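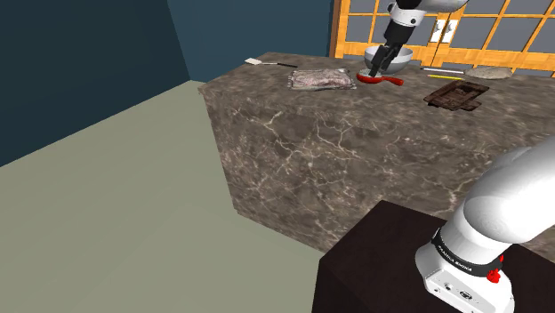 Issue 144, page 3

If you've been waiting for the new planner from the Mateos project, good news - it came out on Tuesday, and I've spent most of my evenings since then running it on my own desktop instead of doing laundry. Mateos, for anyone who just joined us, is the motion planning package that the small software shop Eluvden keeps up over in Pustberg. It takes what the perception side thinks is on the table, picks a grasp, and works out how to get the arm there without plowing into everything else.

The big change is how it deals with clutter. The old version treated every object as a plain box, so a spoon lying in front of a bowl was pretty much one big lump with no way in. Now each object gets a proper shape, and the planner keeps a list of grasps for it and throws out the ones where the fingers or the gripper body would hit a neighbor. I tried it on the kitchen scenes that ship with the release (marble counter, one Franka arm, food and utensils all over the place) and it felt like a different program! It will come in at a tilt when a straight drop would be a bad idea, and that's something I used to have to script by hand, with a lot of swearing.

Rundex, the simulator everybody around here uses with it, got a matching update the same day. You can now stop a run at any moment, look at the arm from a second camera, and replay from there with a different grasp. I love this. I used to restart the whole thing every time I changed one number.

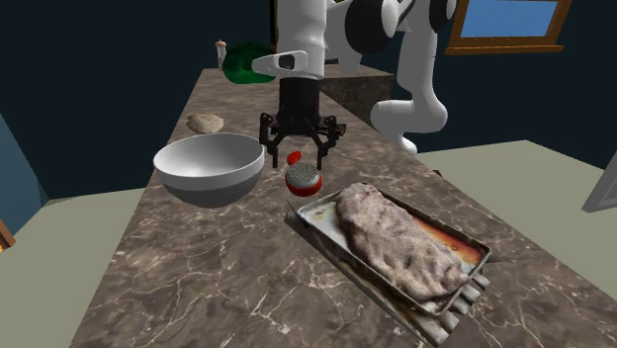
Gripper open over the red utensil, kitchen scene in Rundex.

For the release notes, Eluvden ran 3,273 planning problems on the new version, and 1,149 of those were marked "crowded," meaning the target has another object within a finger's width. Average planning time on the crowded ones is listed as 210 milliseconds. My machine is slower than theirs, so I won't quote my own times, but I never sat there waiting for it the way I did last year.

Now the grumbles. Small round handles still give the perception module trouble, and I had it fit two separate shapes to one spoon more than once. Shiny stuff is worse. The settings file has also been renamed and moved, and the old one gets ignored without so much as a warning - I lost a whole evening to that, so please check yours before you file a bug. And the docs for the grasp filter are four paragraphs long, one of which is about installing Python.

Upgrading is easy enough otherwise. Update Rundex first, then Mateos, then delete the cached scene files so they get built again with the new shapes. Plans saved under the old version will load, but they won't use the clutter checks until you plan them again.

A fix for the settings file problem is supposed to come in February, along with support for two arms in one scene. I'll try that one too and write it up here.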